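Review: Jekora two-arm assembly cell, seen at the Gitis open day

Gitis opened its Beltovley workshop on Thursday, October 17, 2019. I went for the Jekora cell, which has been on our shortlist since September. Stella Rashidi ran the demonstration and took questions between cycles.

The task was small-parts assembly: bevel gears onto a pinned plate.
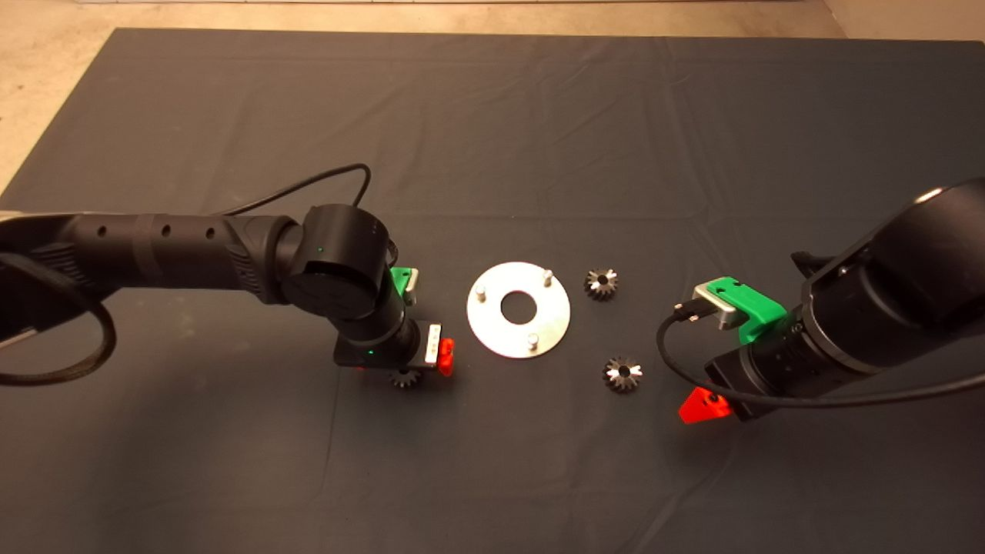
Jekora sells the cell with arms, controller and one seat of the Laizer software. Our interest is in short runs, 40 to 70 units, where a dedicated fixture never pays for itself. For that reason I looked hardest at part presentation. The plate and the two waiting gears lay directly on dark cloth, with no tray or nest. That is a fair test – cloth creases, and a bright plate on a soft surface is not an easy target.

Fingers and mounts

The fingers are red-orange and narrow enough to work close to the pins. I would want a second set on the shelf before committing. The bracket on the right arm is green plastic, and I would ask for metal in a shop with coolant. Cable routing is the weak point. The loops hang wide of the links, and in our bay they would catch on something.

Placement is done from directly over the plate, gripper pointing straight down, so allow headroom if you plan a guard with a roof.

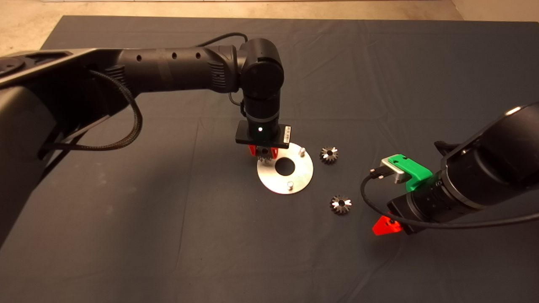 Software and price

Laizer 2 stores each job as a numbered program; the one on show was 427. Kaja Krūmiņa edited a waypoint at my request and the menus were plain enough. Pricing is by quotation only. Ours has not arrived.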